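Tultero Pick Logger, reviewed after 300 grasps

We bought Tultero to record pick attempts for a grasp model we are training in-house. It reads the arm's position, the gripper state and one fixed camera, then saves each attempt as a separate episode. We used it through January on a two-bin job, moving colored blocks from one bin to the other and back.

Setup

Installation took 2 hours, most of it spent matching the camera clock to the controller. The guide covers this in one paragraph and skips the network settings. Mounting is up to you. Our bins are metal and held with spring clamps, and the red and green blocks go in by hand at the start of a run.

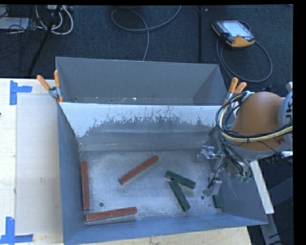 Recording

Each episode starts when the arm drops below a height you choose and ends when it clears the bin. Labeling is a single key press: success, miss or drop. Over 30 attempts an hour was normal for us. The software lost 37 episodes in total, all from one afternoon when the disk filled up — there is no warning for that.

Blocks near a wall gave the most misses. Tultero lets you filter by grasp position, so it was easy to see we had too few of those and collect more.

Export

Files go out in Tultero's own format or as plain folders. We used the folders with the Kelmendi trainer and had to rename two fields first. Playback is slow on long sessions.

Verdict

Good for one arm and one camera. I would buy it again, and I would put it on a bigger disk.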